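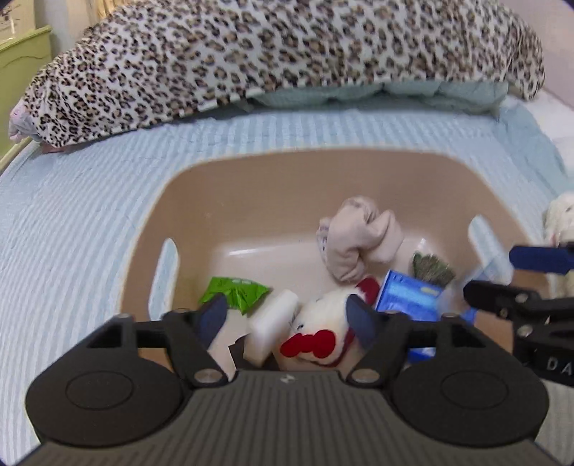 Shared calendars should be open by default

When our office moved to Novix in September, every calendar was set to private. You could see that a coworker was busy, but the reason was hidden. To find a free hour for five people, I sent 40 messages in two weeks.

I think that default is wrong. Most of what sits on a work calendar is dull: a budget call, a dentist visit, lunch. Anyone who wants to hide an entry can mark it private, and it takes two clicks. Tolla, which we used before, worked that way and I never heard a complaint.

The usual answer is that privacy should come first. For email, I agree. A calendar is a tool for planning with other people - if they can't read it, they end up asking anyway.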